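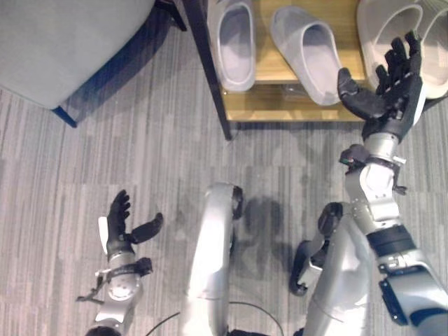
The shoe rack setup, with the right hand open in front of the top shelf.

Slipper task paused after right-hand fault

The Clestura team stopped its slipper runs in April after the right hand failed to let go of a slipper on command. The arm kept following its return path with the fingers still closed, pulled against the rack, and tipped it forward. Shiela Barredo pressed the stop button before it fell. There were no injuries and the rack was not damaged. Two fingers on the hand needed new tendons.

Chia-hao Kwok went through the logs the same evening. The release command had been sent and acknowledged, but the finger motors had already cut out on a temperature limit of 80 degrees. When that limit trips, the Drestano hand controller holds its last position and reports itself as ready. The arm controller saw "ready" and moved on to the next step.

Ya-wen Liao was able to repeat the fault on the bench with the arm locked. It came up after long sessions with few breaks, and only when the grip force was set above the default. We had raised the force the week before to stop slippers from sliding out during the lift. 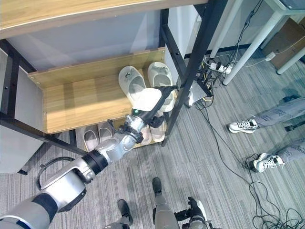

Three changes are now in place. The grip force is back at the default setting. The arm will not start a return move until the finger encoders show the hand has opened, whatever the status message says. If they do not show it within 2000 milliseconds, the arm holds still and sounds a tone. Feng-yi Kan wrote the check and it is in the main branch – please pull before your next booking.

The stop button also came up in the review. It was on the far side of the table during the April run, and Shiela had to reach over a keyboard to get to it. The operator should now keep it in hand for the whole run. Anyone else in the area stays out of reach of both arms while the motors are on, including during resets between runs. To move a slipper by hand, call out, wait for the operator to disable the arms, and then step in.

We have asked Drestano whether the status message can be changed in firmware. They have confirmed the behavior but have not given us a date.

Runs at the rack have started again with a shorter session limit. Report any late or partial release to Shuk-fan Kao, even if the hand opens on the second try, and save the log before restarting the controller.

Posted 2019-05-18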